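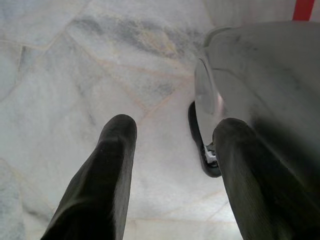
Floor of pale marble slabs in irregular shapes.

Andent members agree on new rule for unpaid dues

Mon 17 February
By Haf Kneath

The nine member states of the Andent Council have agreed that a government which does not pay its yearly dues will lose its vote in the budget meeting after three years. Until now there was no limit, and a state could vote on the money of the others without having paid anything itself.

The decision was taken in Dorisport, where the Council has its seat, after two days of talks behind closed doors. Seven members voted in favor. Tlapale voted against it, and Poroma did not take part in the vote.

The Council is a small organization by the standards of international bodies. It runs the shared flood warning service on the lower river, keeps a register of ferry and cargo licenses, and pays for border health posts in the places where the national ministries do not have their own staff. All of this is paid from the dues, which are calculated every second year from the size of each economy. Members can also give voluntary money for a single project, but this money cannot be used for salaries or for rent.

According to the financial report that was sent to the members in January, the unpaid dues have reached 600 million crowns. Half of this sum, 300 million, is owed by Tlapale alone. The rest is divided among four other members, and the report does not say how much each of them owes.

The delegation of Tlapale said in a written statement that it does not refuse to pay, but that it disagrees with the way its share was calculated. The calculation uses figures from before the closing of the copper works in the north of the country, the statement says, and for this reason the share is too high. Tlapale asked for a new calculation two years ago and is still waiting for an answer.

The office of the Council confirmed that it received the request. It said that the shares can be changed only when all members agree, and that two of them did not accept the new figures. It did not name the two.

Poroma explained its absence from the vote differently. Its delegates support a time limit, but they wanted an exception for a state which has suffered a natural disaster in the same budget period. Such an exception was in the first draft and was removed on the second day. Poroma has paid its dues in full, so the new rule will have no effect on it for the moment.

For the flood warning service the question is more urgent. Three of its measuring stations have been closed since last summer, and the technicians who worked there were moved to other posts. The budget approved in Dorisport has money to open one of them again before the rainy season. The other two will stay closed until more of the unpaid dues come in.

The rule does not take away any other right. A state without a budget vote can still speak in the meetings, propose candidates for posts and use the services of the Council. It gets its vote back on the day when it has paid the dues of one full year, even if older debts remain. Several delegations thought this was too mild, but they accepted it in order to have a decision before the end of the session.

The years are counted from the next budget period, and debts from earlier periods are not included in the count. The members also asked the office to prepare a plan by which old debts can be paid in parts. The plan will be discussed at the next meeting, which will be held in Poroma.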